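# Ullport toy library to move into former ticket office in August

2023-06-15

The toy library in Ullport will move to the old ticket office on Floritz Street this summer, after the town council agreed a lease on the building at its monthly meeting. 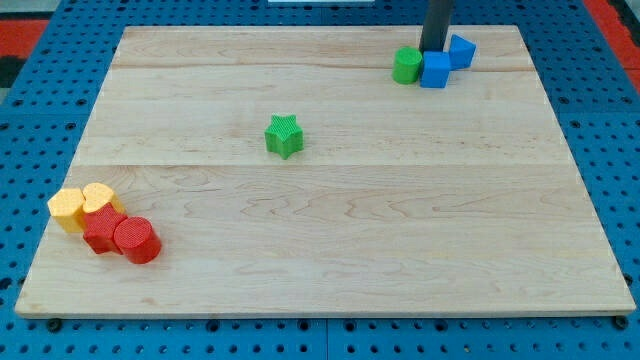 The lease runs for 11 years, with a break clause after the first five. Rent will be held at a reduced rate until the roof at the back of the building has been repaired. The council owns the freehold and will pay for the roof. The library will pay for decorating, shelving and a new front door wide enough for double buggies.

Families in Ullport have been able to borrow toys, puzzles and games from the library for most of the past two decades. It has operated out of two rooms above the Luslow Road clinic, reached by a flight of stairs or by a lift that was out of service for much of last winter. The clinic gave notice in the spring that it wanted the rooms back for a physiotherapy service.

Meifang Kong, who manages the library, said the stairs had been the most common complaint in every survey she had seen.

"People were leaving the pushchair in the hall, carrying the baby up, then going back down with a bag of train track," she said. "Some of them gave up on us, and I can't say I blame them. On Floritz Street you come in off the pavement and you're there."

The library holds 3,000 items, from rattles and stacking rings to balance bikes and board games for older children. Members can take two items at a time and keep them for three weeks. Larger pieces such as slides and play kitchens are lent separately and have to be booked. Lending will stop for the last part of July so that the stock can be checked and packed, and anything out on loan on the closing date will have its return date put back automatically. Members don't need to ring up to renew.

The ticket office has been empty since the bus company moved its enquiries desk to the depot. It was last used for a few weeks as a polling station. The main room still has its long counter, which will be kept and used for returns. A smaller room behind it will become a sorting and mending area, and what was the parcels store will be fitted with racking for the bulky items now kept in a rented garage on the Luslow side of the river.

Councillors were given two options for the building. The other was to offer it for sale, and several speakers at the meeting said the town could have used the money. One asked why a lending service needed a spot so close to the shops. Another pointed out that the building had already been on the market once and had drawn no firm offers. The lease was approved with two votes against.

There was a longer discussion about parking. Floritz Street has bays for short stays only, and the nearest car park is behind the Zeng supermarket, a few minutes away on foot. The council's highways officer said one bay outside the ticket office could be marked for loading during library hours, though this would need a separate order and might not be in place by opening day. Residents will be able to comment on the order once it has been advertised.

Opening hours will change with the move. The library has been open on three mornings a week and will add an afternoon session finishing at six o'clock, which Ms Kong said had been asked for by parents who work and by grandparents doing the school run. The stay-and-play group for under-threes, which now meets at the clinic, will carry on in the new main room before the doors open to borrowers. Places in the group are limited to 31 children, and there is a waiting list.

Membership fees will stay as they are until next spring. Households receiving certain benefits will continue to pay nothing, and childminders can still join on a single group ticket. Late charges, which were dropped two years ago, won't be coming back. Ms Kong said returns had become slightly quicker without them.

The library is also changing what it will accept as gifts. It can't take soft toys, anything with a mains plug, or jigsaws that haven't been counted by the person giving them. It would like more construction sets, musical instruments and games for children aged eight and over, where the shelves are thin. No donations of any kind can be accepted during the move itself.

Work on the front door is due to start at the beginning of July and the roof should follow shortly afterwards. The contractor has told the council that both jobs can be done while the shelving is going in, provided the weather holds for the roof. If it doesn't, the parcels store will open later than the rest and large items will stay in the garage for the autumn.

An open afternoon will be held at the ticket office before the first lending session, and members will be sent the date by post or email. The plans are on display until the end of the month in the foyer of Ullport town hall, where there are also forms for anyone who wants to join the library or put a name down for the stay-and-play group.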